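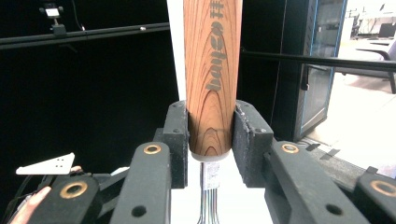

Vundolby open day, notes typed up on the train home before I forget it all. Spelling will be what it is.

Got there just before ten, which was too early, doors not open, small queue by the bins. Harvey Melnyk let us in - he runs the woodturning side and was doing most of the talking all day. Entry 2 pounds, worth it. Tea extra. Take change, the card reader was sulking.

For anyone who hasn't been, Vundolby is the old seed warehouse at the bottom of Stirngate, the one with the green doors. Split into workshops now. Turning and small wooden goods on the ground floor, finishing and assembly upstairs, store at the back. 17 people work there when they're busy. Felt like fewer, but half of them were on the tour or serving cake.

Started in the timber store. Cold. Lovely smell though. Boards stacked with sticks between them so the air gets round, chalk dates on the ends. Harvey pulled out a couple of offcuts and talked about how the same plank gives you straight stripes one way and big arches and loops the other, depending where you cut it from the log. I have been buying wood for years and never properly looked. He could of gone on for an hour and I'd have let him.

Then the lathes. Two running, one in bits. Young woman called up to the front turned a plain handle from a square blank while we stood behind the screen, chips everywhere, very quick. She stops and feels it with her hand every so often with the lathe off. Somebody asked if you get splinters. Yes.

Lettering next. They cut names and logos into the finished pieces, mostly for small firms who want something for a shop counter. I liked the rounded lowercase ones best, capitals look a bit like a pub sign on that sort of thing. Letters running up the length of a piece need more planning than I'd thought, you have to decide which side of the grain faces out before anything gets cut, and if you pick the dull side you're stuck with it. Customers change there minds. Harvey keeps a box of the ones with old names on, says they make decent rolling pins if you sand for long enough.

Upstairs after that. Steep stairs, hold the rail.

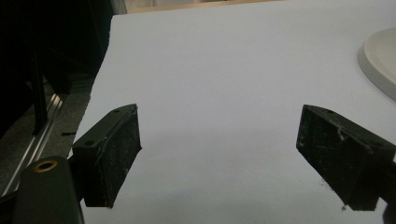
Finishing is the slow bit, we were told more than once. Oil, wait, rub down, oil again, wait. Dust is the enemy. Everything gets wiped before it goes near the oil and they still find bits. The tables are pale grey-white and smooth, and Harvey likes a light top because specks show up on it - you can see the few dark ones straight away. There was a round white plate on one, over near the edge. Most of the rest of the talk was about oils and I lost the thread, sorry, but the man from Otton next to me took pages of notes so somebody's got it.

Tried rubbing down an offcut myself. Went across the grain. Was corrected, nicely.

Shop at the end, in the old office. Spoons, handles, door stops, a tray I nearly bought. They sell 4000 pieces in a good year, nearly all through other shops, so the open day is the only time you can buy direct. Came away with two spoons and a bag of shavings for the hens.

Cake - coffee and walnut, gone by noon. Go early.

Practical things. Parking is hopeless, use the field at Lemieux and walk down, ten minutes. No lift, so upstairs is out if you can't manage steps, though the ground floor is all flat. Dogs not allowed past the yard. Toilets by the store, fine. Ear plugs handed out but bring your own if you're fussy.

Next one is in March. Tours on the hour, last one at three. I'll be going back for the tray if its still there.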